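Seeding by points, again

Oct 23, 2021

So the Plulthorpe league wants to seed the playoffs by rating points this year, and everybody at the coaches' meeting nodded along. I didn't. I have watched soccer in this town long enough to be suspicious of any number with four digits.

Our girls sit at 1654. Komeo, who we beat in September, sit at 1560. Fine. But a team across the county that has played 3 road games all season is ranked above us both, and I'd like someone to walk me through that. Agata Pagano, who runs the table for the league, told me the formula "weighs strength of schedule." Whose strength? Weighed how? She said she would send me the sheet. I'm still waiting.
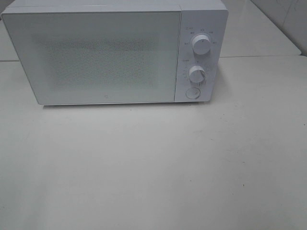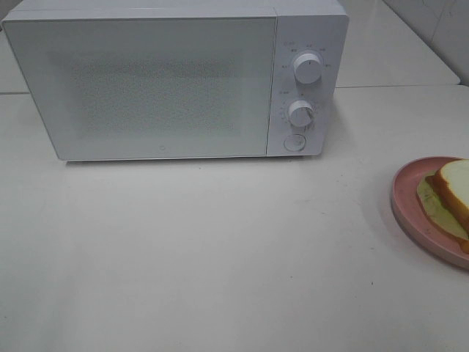 The white microwave, twice.

My other gripe is home field. The top seed hosts right through to the final, and the top seed will almost certainly be Dhanial, on that narrow field with the slope toward the parking lot. Last fall's semifinal there was decided by a throw-in that rolled. Call it luck if you want. I call it a reason to play at a neutral site.

I've heard the answer already: neutral sites cost money and parents don't travel. Maybe. Parents drove two hours for the summer tournament and paid to park. I don't buy that they'd skip a semifinal.

First round pairings come out next week. I'll post them when I have them, along with the sheet, if it ever shows up.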